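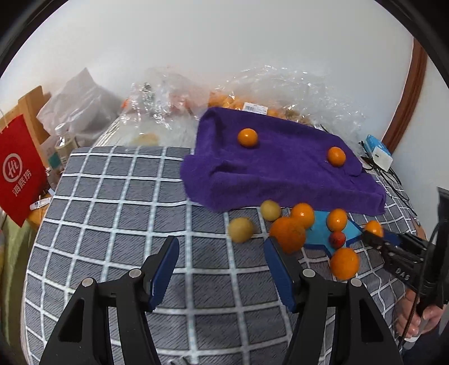

3. Construction and setting

3.1 The workshop and its constraints

The Testthorpe shared workshop has one good table, and we were allowed to have it whenever the sewing group was not using it. All of the work reported in this section was done there or on a kitchen table of similar height. We mention this early because reviewers of a previous draft asked for a description of our "laboratory facilities," and we would like to lower expectations before giving one. The facilities consist of the table, a wall outlet, and a shelf with our project name on it that other members treat as a suggestion.

The project, Bullus, asks a modest question: can a pair of hand-held grippers, assembled by people with ordinary tools and uneven patience, be used to record fruit-handling demonstrations good enough to train a small arm? The arm itself is described in Section 4. What follows concerns the hand-held units and the surface they work over.

3.2 Gripper linkage

Each unit has two black fingers that close toward each other, driven by a trigger in the handle. The fingers are linkages, pinned at the joints, with long openings cut out of the arms to save weight (Figure 1). Our first version had solid arms and was pleasant to hold for the length of one orange. After the cutouts went in, a session of 20 grasps became tolerable, and the arms still did not flex enough to matter at the tip.

The pins deserve a sentence. We began with plain bolts, which loosened, then bolts with thread locker, which did not loosen even when we wanted them to. The round silver pins are the third attempt. They hold, they come out when asked, and they have a talent for rolling under the band saw - we now do all disassembly over a baking tray.

3.3 Pads

The dark blue pads on the fingertips are ribbed. Smooth pads were tried and gave a firm grip on lemons, tennis balls, and one member's coffee lid, but a ripe orange with a waxy skin slid out sideways under light pressure. Ribs running across the finger cured most of this. They also pick up lint, a problem we had not budgeted for and solved with tape.

We settled on a pad thickness of 2 millimeters after printing the Paucar pattern, a rib profile passed around among members of the workshop and modified by each of them until no two copies agree. Ours is the version in the project files. Thicker pads were kinder to soft fruit and hopeless at feeling where its edge was.

3.4 Work surface and objects

A bare tabletop makes for tidy recordings and a policy that is helpless in anybody's kitchen. We went the other way. The surface is a gray cloth with a pale grid, and on top of it goes whatever makes grasping harder: a crumpled towel-like cloth, whose folds let fruit settle at odd heights, and a flat light blue star that offers a color border just where the camera would prefer none. Packaging is left at the back against the wall, with its glare.

The fruit is mixed in size and peel. Small glossy oranges throw a hard highlight, the large dimpled one barely fits the opening of the fingers, and the dull yellow ones are the nearest we have to a control. They are replaced when they go soft, and the replaced ones are eaten, so the object set drifts over a month in a way that no fixed benchmark would permit.

Figure 1. The hand-held grippers over the work surface. One is in the foreground with its fingers apart; the other, marked DAS, enters at right with its tip at a small orange.

3.5 Recording

Demonstrations were recorded by 13 members of the workshop between November and the spring cleanup. Instructions were kept to a single card: pick up a piece of fruit, put it somewhere else, do not show off. The last clause was added after the first evening.

The full set holds 2000 grasps. Cables were routed by hand before each session and had rerouted themselves by the end of it. We lost one evening's data to a connector that had worked its way half out, and the remedy, a short loop of cord as strain relief, cost less than the tape for the lint. Recordings with a dropped signal were discarded whole - patching them together was tried, and the results taught the arm to teleport.

A second copy of the setup was later built at Plillevico from our notes alone. The builders there reported that the notes omitted the direction of the trigger spring. We have corrected this, and Section 5 compares the two builds.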